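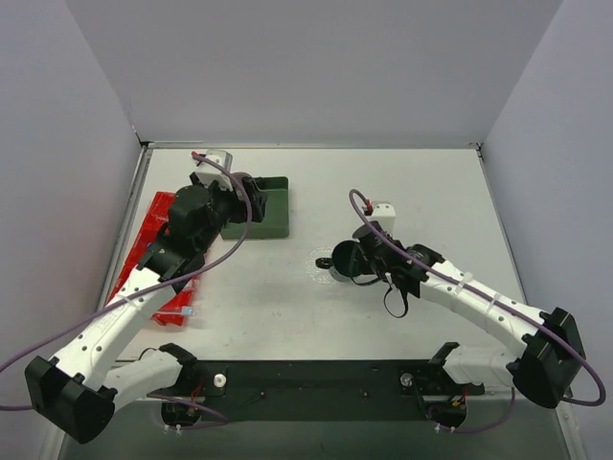

Two robot arms over a white tabletop.

Reading a destination page: notes for session 4
Vandana Uniyal, 2021-10-02

You were asked to bring one piece of writing about a small inland town and mark every claim in it that you could check. Most of you marked very little. I don't think you were lazy. There is very little in this sort of writing that can be checked, and that is the subject of today's notes.

Our set text is the visitor page for Briken, a hill town with one main road and a lake called Wullero below it. The page says the town "lives from tourism and farming". Which, and how much? A town where most families keep goats and let a spare room in summer is a very different place from one where two hotels employ everybody and the goats are on the postcards. The sentence would do for either. When you meet a line like this, write "share?" in the margin and move on.

Next, the old quarter. It is called "unspoilt" four times. I have yet to read a town page that called its old quarter spoilt, so the word tells us nothing. What would tell us something: when the roofs were last replaced, how many houses are lived in during February, whether the baker stays open out of season. The page gives none of this. It does say the quarter has 13 historic fountains, which sounds solid until you ask what makes a fountain historic. Manju Malhotra went round with the town map last year and could match only some of them to anything with water in it.

Height and distance

Figures look safe, and students tend to trust them. Look harder. The page puts Briken at 624 metres. The walking leaflet from Rawat, the next village down the valley, puts Briken at 781. Both may be right. One could be measured at the bus stop and the other at the chapel above the town, and nothing in either text says which. If you are writing about cool evenings and what clothes to pack, the difference matters.

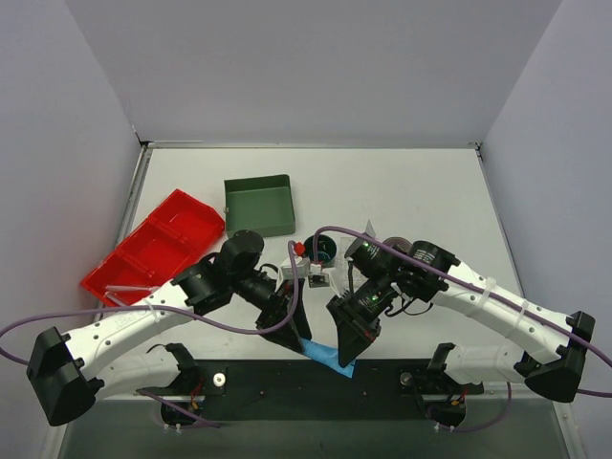 Travel times are worse. "Only 15 minutes from the coast" is on the Briken page and on the Prokari Tours page, in the same words, so one copied the other or both copied a third. Do not count that as two sources. Ask where on the coast the clock starts, and in what vehicle. The bus has to stop in Rawat and climb the bends after it - I would not promise anyone that figure in August.

Weather

"Mild all year" is the usual phrase. Treat it with suspicion for any place with a steep valley. One side can sit in cloud while the other is in full sun, and the person who wrote the page was probably there for a weekend. Look for a monthly record. If you can't find one, say so in your piece. Readers will forgive a gap far sooner than a wet holiday.

Pilgrims and festivals

Nearly every hill town with a church claims visitors "from all over the world". Some do get them. Ask who counted, and whether a coach party from the next province went into the total. I am not persuaded by the Briken claim, though Manju is - she will put the other side next week.

For next time

Rewrite the first paragraph of the Briken page using only what you can support. It will be short. Bring the original with your margin notes, and a list of three people in the town you would ring to fill the gaps.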